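Fruit Table Opens at Groltomgate Market, With Sorting

October 17, 2024

GROLTOMGATE - The Badulent Street market hall has survived two floods, a roller-disco phase and the great parking argument. It will now have to survive a help-yourself fruit table, which opened this week between the key cutter and the stall that sells only zippers.

The idea comes from Cirnano, the neighborhood food swap, which took in 1,163 pounds of spare produce last October and had trouble giving it away. People would accept a bag of apples from a stranger, the group found, but balked at a mixed carton in which the citrus was sitting on the walnuts. So this year everything gets sorted first, on a table, in public, where passersby are free to offer opinions. They have been generous with these.

The hall's own folding tables are the color of old teeth, and the group has covered one in blue check.

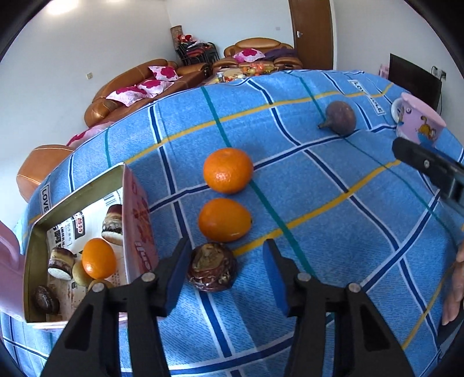

Sorting is harder than it sounds. The swap's one-page guide runs to two pages, most of the second being about citrus. A kumquat and a mandarin may share a container. A water chestnut, which grows in mud and looks it, goes with the roots and tubers, although a vocal faction holds that anything with "nut" in the name belongs with the nuts. The guide settles the matter in capital letters. The faction has asked for a third page.

Containers are whatever people bring from home. Zacharias, the hardware store across the street, offered a stack of matching gray crates and was thanked warmly. The crates are now holding a door open.

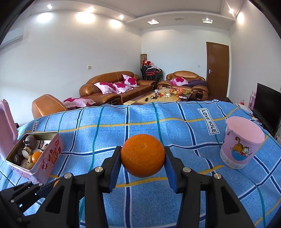 Large oranges have been the surprise of the week. They came in by the sackful from a church breakfast that had planned for 1,000 guests and drew a good many fewer, and they don't fit politely into anything meant for cookies. Small fruit can go in a pink tin with strawberry-like drawings on the side, and a kumquat looks quite at home there. A big navel orange takes up the space of a dinner guest. The pink bucket at the other side of the cloth has its supporters, but the guide is silent on buckets.

The market has set aside $2,000 for the table through the end of the season, to cover bags, signs and the laundering of tablecloths. Shoppers may take what they can carry in one trip. A second trip is allowed after lunch.

The table is open during regular market hours. Donations should be left at the side entrance, clean and unbagged. Squash is not being accepted at this time, and people who have already left squash are asked to come back for it.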